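Skitau's second album, worth a reappraisal?

tapehiss_dan
I know most folks around here will tell you the first Skitau record is the only one you need, and I believed that myself for years, but I dug out the Viritz pressing in November and I have had side two on repeat ever since. Those horn loops! The guest verse from Andmont on the closer might be the best thing he ever put down. Mine is number 400, if anybody is keeping track. I'm ripping the whole thing to the old Dell for my own listening, so I'll report back on how the quieter cuts sound.

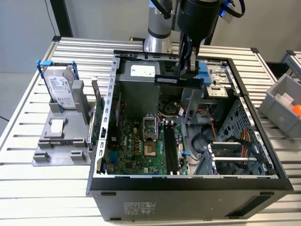
The Dell on its side with the cover off.

lowendlarry
Love the enthusiasm, but I have to disagree, friend. There are 12 tracks on there and I'd keep maybe half. The drums got so polite after Egger took over the mixing, and the debut had that lovely basement thump that made me fall for them in the first place.

tapehiss_dan
Polite is a fair word for the singles, I'll give you that - but go back to the last 2 songs with good headphones on and tell me those kicks don't knock.

crate_auntie
You're both sweethearts and you're both a bit wrong. The instrumental 12-inch is where it's at, and I paid way too much for mine (no regrets, I play it while I cook).
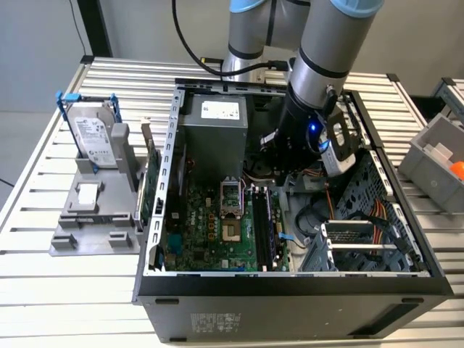 Related threads
Andmont before the Viritz deal
Egger mixes, ranked by post 1649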